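Craddock Robotics Club Handbook
Section 5: Folding Task, Home Recording with the Hand-Held Gripper

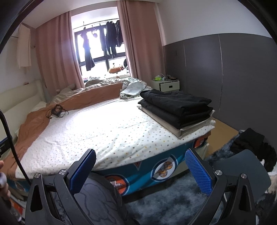 This section covers recording folding runs at home for the Prorkuvside student challenge. Read Section 2 (charging and storage) first. Members who have not signed the equipment sheet may not take a gripper off the shelf. Sign-out is with Kelechi Okafor.

5.1 Before you start

You need the gripper and its cable, the club laptop or your own with the Rinik recorder installed, and at least 8 GB of free disk space. You also need clothes to fold. Use T-shirts, sweatpants, pillowcases, or hand towels. Leave out anything with zippers, hooks, or sequins, which can cut the finger pads.

A bed works well as a folding surface if the mattress is firm. A table is fine too. Whichever you pick, use it for the whole session. The scoring sheet has one line for surface, and mixed sessions are sent back.

Ask the people you live with before you record in a shared room. Put away mail, school papers, and anything with an address on it.

5.2 Setting up

1. Smooth the top sheet by hand. Small creases are fine. Deep ridges catch the lower finger and spoil the slide.

2. Mark out your work area. It should be wide enough to lay one adult shirt flat with the sleeves open. Move pillows and spare blankets off that part of the bed.

3. Choose a spot for finished items and keep it the same for every run. A corner near where you stand is easiest.

4. Check the light. Daylight from a window in front of you can wash out a white sheet in the recording. Close the curtains partway or turn so the window is at your side.

5. Connect the gripper cable to the laptop. Leave enough slack to reach the far side of the work area without pulling.

6. Open Rinik and select New Session. Enter your member number and the task code FOLD. The status line should read Ready. If it stays on Waiting, see 5.5.

Caution: Keep the cable off the floor where you walk. If it has to cross the floor, run it along the wall and tape it down.

Caution: Keep hair, drawstrings, and fingers clear of the joints when the fingers close.

5.3 Calibrating the fingers

1. Open the fingers all the way and hold still until you hear the first beep.

2. Close them until the pads touch. Do not squeeze past that point. Hold until the second beep.

3. Look at the preview. Both pads should be visible and level with each other. If one sits higher, stop and bring the gripper to Fengying Yu at the next meeting. Do not adjust the screws yourself.

Note: Calibrate again any time you unplug the cable, even for a moment.

5.4 Recording a run

1. Lay one item flat in the work area.

2. Start with the gripper open, above the item. Press Record.

3. Pick up an edge, bring it over, and set it down. Let go fully before you move to the next edge. Short pauses are fine.

4. Fold until the item is small enough to carry, then move it to your finished spot.

5. Open the fingers, back away, and press Stop.

6. Rate the run Good, Fair, or Discard. A dropped item that you picked up again is Fair. A run where you used your free hand on the cloth is Discard.

Do no more than 5 runs before you take a break. Your grip gets sloppy when your wrist is tired, and it shows in the recordings.

Dark clothes are harder than light ones. The preview loses the edge of a black shirt when it is folded on itself. Lift the edge a little higher than you would with a light shirt, and stack dark items away from each other until the session is done.

5.5 Common problems

Status stays on Waiting. Unplug the cable, close Rinik, plug in, and open it again. Try another port before you report a fault.

Fingers slip on the fabric. Wipe the pads with a dry cloth. No alcohol, no hand lotion.

Preview freezes. The disk is probably full. Upload and clear old sessions.

5.6 Uploading

Upload to the Pavard folder the same day. As of June 15, 2024, the club has 1,358 accepted folding runs. The count is updated again in October, when entries open for the next round.

Return the gripper in its case with the fingers closed and the cable coiled loosely beside it. Write any faults on the card inside the lid.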